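# Chapter 3: Can a Machine Do the Chores Yet?

If you have ever stood over a heap of clean washing on a Sunday evening and wished, with your whole heart, that somebody else would deal with it, then you already understand why so many clever people have spent their working lives on the question in this chapter. It's an old wish, and a perfectly sensible one!

We shall begin, as the first two chapters did, with the plain business of taking hold of things. A hand closes on a cup without much thought from its owner, but a gripper with two fingers has to be told, or has to learn, where to go and how hard to squeeze.

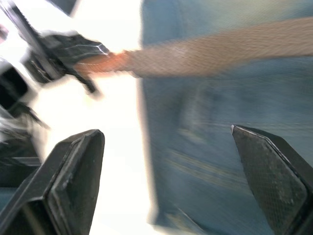 Cups, boxes and bottles are at least polite enough to keep their shape. A machine on a packing line may lift the same carton 1062 times in a shift and meet no surprises at all, and this is why the shop floor had its robots long before the kitchen did. Clothes are another matter. Pick up a pair of denim shorts by the waistband and the legs swing wherever they please, and if there is a belt through the loops (as there so often is) you have two floppy things to manage, one stiffer than the other.
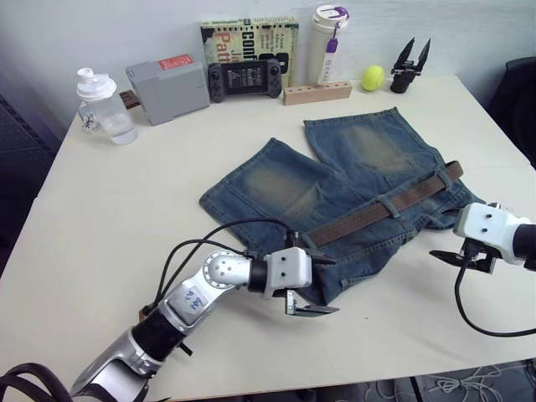 So when you read that a robot "can fold laundry", do stop and ask which laundry, how long it took, and who laid it out beforehand. A robot that manages 30 garments out of 100 has done something remarkable, though you might not want it in charge of your wardrobe just yet. Before we go on to sorting and folding, try the exercise below with a partner.

**Exercise 3.1** Put on a pair of thick oven gloves and fold some shorts on a table, using only a thumb and one finger of each hand. Write down every point at which you had to let go and start again.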